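Print this page | E-mail this page

Visit report: the Acheampong workshop open afternoon
Posted in April by the newsletter editor
Category: Workshops & Makerspaces > Robotics

The Acheampong workshop is a shared unit behind a tile warehouse, and it opens its doors to non-members twice a year. I went in the spring session, arriving a little after one. The entrance is on the loading side. There is a sign-in sheet and a box of safety glasses, which are required in the machine room and optional elsewhere.

The ground floor is laid out in the order most jobs go through it: saws and drill press, then a small mill, then two printers, then benches. The mill is the newest item. It was bought used and the members have replaced the spindle bearings and rewired the limit switches. The controller still loses its position if power drops in the middle of a job, so they home it before every run. Spindle time is booked by the half hour and the sheet was full through early evening.

Most visitors had come for the gripper build, which the group calls Pluvora. It is a pair of hand-held grippers, one for each hand, made so that a person can perform a task with the same jaws a robot arm would use, and the motion can be recorded and used later to train the arm. Several members have arms at home and wanted a common tool. The first version was called Olano and used a single cast body. It was abandoned because the casting had to be scrapped whenever a bearing seat wore out of round. In the current version the fingers, linkages and plates are separate pieces that come off with a hex key.

Work on the grippers is done upstairs, where there is space for a table with rails on both sides. The task in use at present is tabletop handling of small glass and kitchen items. 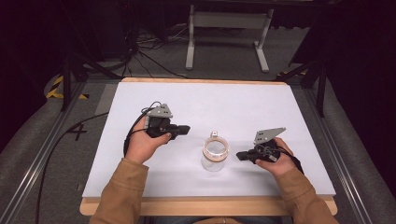
Both grippers over the white board, with the glass jar between them.

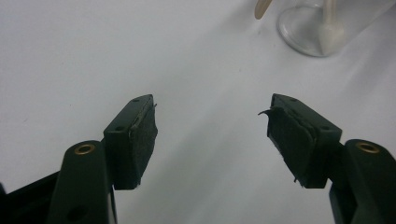

I asked mostly about the pads, as I have had trouble with mine. They are treated as a consumable. The members cut them from sheet with a knife and glue them to the fingertip block, and they fail at the edges first, where the glue line is thin and the pad catches on whatever is being picked up. Their log gives 351 grasps as the best result for one pair before a lifted corner was noted. Contact cement did better than double-sided tape in their trials. Cleaning the block with alcohol before gluing made more difference than the choice of adhesive. A pad with an edge starting to lift can be trimmed once, but after that it is replaced.

Glass is the difficult case. A hard fingertip slides on it, and a soft one grips well but hides small errors in jaw angle until the object tips. The group's answer is to check the angle of both fingers against a printed gauge at the start of each session. I was shown the gauge. It is a plain wedge, and the file is free to anyone who asks at the desk.

The pivots run in bushings pressed into the linkage arms. Printed holes alone were tried first and became sloppy within 12 sessions. Pressing is done on the arbor press downstairs with a stepped mandrel turned for the job. If the hole is undersize the arm splits along a layer line, so the holes are now printed small and reamed.

Cables remain a complaint. A stiff cable pulls on the wrist, and the pull shows up in the recorded motion. A lighter cable is on order. Wireless was discussed and set aside over timing.

Parts for one pair cost the group 900 dollars, most of it in electronics. Tridine, the small supplier that cuts their plates, has a minimum order of 100 pieces, so there is a surplus and members sell plates at cost. I bought four. The holes were clean and one edge needed deburring.

The talk at three covered calibration and ran long. The slides were hard to read from the back, and the section on time offsets between the left and right recordings deserved more than the few minutes it got. I have asked for a copy.

Parking is limited to the street side after two o'clock. The next open session is planned for October, and the mill will be available for supervised use - bring your own stock and closed shoes.

Print | E-mail to a friend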